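Journal > Household > April

Print this entry | E-mail this entry

April, 6:40 in the morning

Day five of no coffee and I am supposed to feel something by now. Laiba Farooqui swore that by day five I'd wake up "clear." I woke up at ten to six with a headache behind the left eye and a strong wish to be left alone.

The plan comes from a booklet called the Drirner Reset, which Laiba printed at work and handed out like candy. It runs 28 days. You give up coffee, you drink water on a schedule, and you write down your energy every night on a scale that the booklet never explains. I put down 56 last night. Out of what, I couldn't say. Rommel writes 76 every single day and says he feels great, but Rommel felt great before.

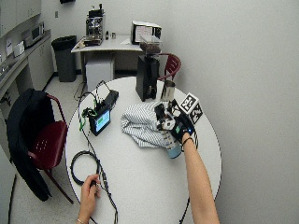 What bothers me is the part on page two about how cutting caffeine can give you back up to 5 hours a week. Back from where? I was never losing five hours to coffee. I drank it while doing the dishes. If anything I've lost time, standing in the kitchen at three in the afternoon trying to remember why I went in there.

I asked Rosalinda about it, and she said headaches mean it's working. I asked what no headaches would mean. She said that would mean it's working too. I let it go. She's on her second round and sleeps very well, but she also changed jobs in March and quit driving an hour each way, so who knows.

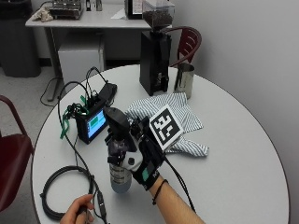 Hand on the bottle, round white table.

The water schedule is the one piece I can put up with. A glass on waking, a glass before lunch, no argument from me. I still don't buy that it matters whether the glass is at room temperature.

Nuria stopped by after supper with a bag of Samonte decaf, which the booklet forbids on the grounds that it "keeps the habit alive." I like the habit. I made a cup and it tasted like the box it came in, and I drank all of it. Not sure what number to give that.

I'll go to the end of the week and then decide. Need to call Desta back about the porch.

Recent entries
Day two, already cranky
The seed catalog and its promises
Nuria's stairs, again
What the mattress salesman said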